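Niltivero 20: tidying tasks move to the new stereo pipeline

The March build of Niltivero is on the internal package server now, and the shoe rack task has been switched over to it. Most of this item is about what changed in the perception and planning code. If you only run the tool and never edit it, read the part on config files and skip the rest.

Background for people outside the Andstead office: Niltivero is the control and planning stack we use for household tidying work. It takes stereo images in and sends arm motions out. Until this build, depth was computed in a separate process called Lodetar, which wrote a point cloud to shared memory and let the planner pick it up when it was ready. That worked well enough for boxes and bottles. Shoes were harder. Knit uppers have soft edges, white soles blend into one another, and a dark opening next to a dark shelf tends to come back as a hole in the depth map.

What changed in perception

Lodetar now runs inside the main process. The planner asks for depth at a given time stamp and gets the cloud that matches it, or an error if there isn't one. The old behavior was to hand back the latest cloud no matter how old it was, and we traced a good share of our bad grasps to that. If your code calls get_cloud() with no arguments, it will still run for this build with a warning. In the next build it will fail.

Depth is now kept per pixel with a confidence value from 0 to 1000. The planner ignores anything under the threshold in your config. The default is 572, which came out of a sweep on recorded runs. Lower it if you work with dark objects and can live with some noise. Raise it if you see the planner steering around things that aren't there. The viewer has a slider for trying values on a recorded run before you commit to one.

Segmentation got a smaller update. The old model labeled each shoe separately and left pairing to the planner, which paired by distance. On a full shelf that produced some odd couples. Pairing is now done in the segmentation step using color and shape along with distance, and each pair gets a single ID that stays with it for the whole run. Single shoes get an ID too, with the pair field left empty.

There is still trouble with shoes that hang over a shelf edge. The mask often stops at the edge line, and the part that sticks out gets assigned to the background. The ticket is open. For now you can set edge_margin to a larger value in the shelf profile, and the mask will be allowed to grow past the line.

What changed in planning

The planner used to treat a piece of furniture as one solid block with a list of allowed openings. Each opening had to be measured and typed in by hand. Furniture is now a set of flat panels, fitted from the depth cloud at the start of a run, and the free space between panels is worked out from there. An open rack with a top, a middle shelf and side panels fits in one pass if both side panels are visible in at least one camera. If one end is out of view, the fit uses the other camera for that side and flags the panel as single-view. Single-view panels get extra clearance.

The low spaces are where this matters most. With the bottom of a rack open to the floor, the hand has to come in close to level, and the old planner would often give up and report no path. The new one tries a set of approach angles, starting with the one that keeps the wrist farthest from the shelf above. It is slower on the first call. After that the angles are cached per bay, and later calls for the same bay are quick.

We also changed how the arm removes itself from its own images. The old mask was drawn from the joint angles and was always a little late, which left a rim of arm pixels in the cloud. The planner then treated that rim as an obstacle and backed away from itself. The new mask uses joint angles from the image time stamp and adds a soft border. Anything close to the lens and badly out of focus is dropped before depth is computed.

Config files

Old shelf profiles will load, but the openings list is ignored. Run the convert command once on each profile and check the result in the viewer. The converter keeps your clearances and your shelf names. It doesn't keep comments, so copy those out first if you care about them.

Three keys have new names. cloud_age is now max_stamp_gap. pair_dist is now pair_weight_distance. arm_pad is now self_mask_border. The old names are accepted in this build and logged at startup.

Regression runs

The shoe rack set now has 597 recorded stereo pairs, all labeled by hand. The labels give pair IDs, panel outlines and the arm mask. The set is stored with the Namboodiri test rig settings, so load that calibration before you compare numbers against ours. With the wrong calibration the panels will still fit, and the fit will look fine in the viewer, but the shelf heights will be off and the approach angles with them.

Please run the full set before merging anything that touches segmentation or the self mask. The short set is fine for planner changes. Both can be started from the tools menu or from the command line, and the report goes to the same folder as before.

If you add recordings, keep the left and right images in a single file, side by side. The loader splits them down the middle. Separate files per camera are no longer read.

Left and right camera views of the rack, with the same shoes on it in both: 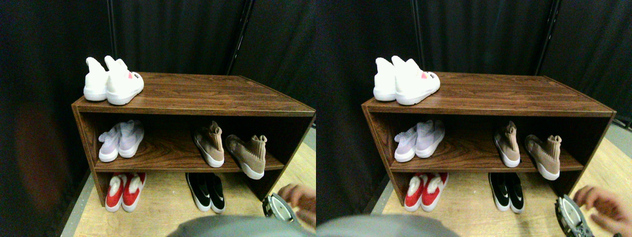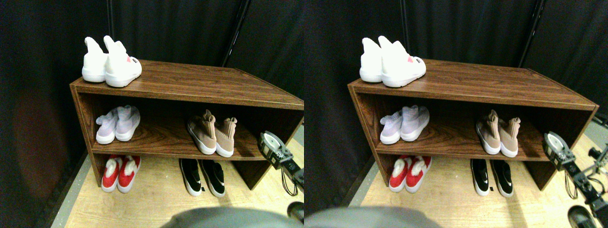

Can I keep running Lodetar as a separate process?

For this build you can, by setting lodetar_external to true in the main config. You will get depth the old way, without confidence values, so the threshold has no effect and the viewer slider is grayed out. Panel fitting works in this mode but is less steady on dark surfaces. The option will be removed once the remaining bottle and box tasks have been moved over. If you have a task that depends on it, add it to the migration list on the project page so it can be tested before then.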